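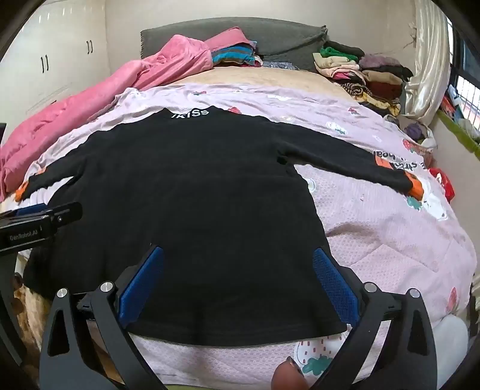
Unit 4: Folding long-sleeved tops

Household Skills, Carkambridge Adult Learning. Handout to keep.

This unit covers tops with long sleeves and a stand-up collar. T-shirts were covered in Unit 3, and hooded tops come later with the bulky items. The method is the one called the Negussie fold in the course book. A bed is the best surface for it at home, and most tables are too narrow once both sleeves are out.

Laying out

Pull the bottom sheet tight first. Creases in the sheet make the fabric on top of it drag. Put the top down with the collar toward the headboard and the hem toward you, then draw the sleeves out to the sides. A sleeve that stays bunched, like the left one on the black top, should be pulled straight from the cuff before anything is folded. Check the underarms too, where folds tend to collect.

A dark top on a pale sheet is easy to practice with. The edges show clearly, and the orange cuffs make it simple to see where each sleeve ends.

Folding

1. Turn the top face down and smooth it from collar to hem.
2. Fold one side in to the middle of the back.
3. Lay that sleeve straight down toward the hem. If the cuff passes the hem, turn it back up.
4. Do the same on the other side. The sleeves should lie next to each other — a crossed pair leaves a lump.
5. Bring the hem up to just below the collar, then fold in half once more.

Leave the collar standing. Pressing a stand-up collar flat puts a line across any lettering, and printed letters can crack along it.

Practice for next time

Fold six tops of your own and store them upright in a drawer. The Justard drawers in the classroom hold 17 folded this way, nearly twice what we got in when they were stacked. Bring your Enum worksheet with the drawer width filled in.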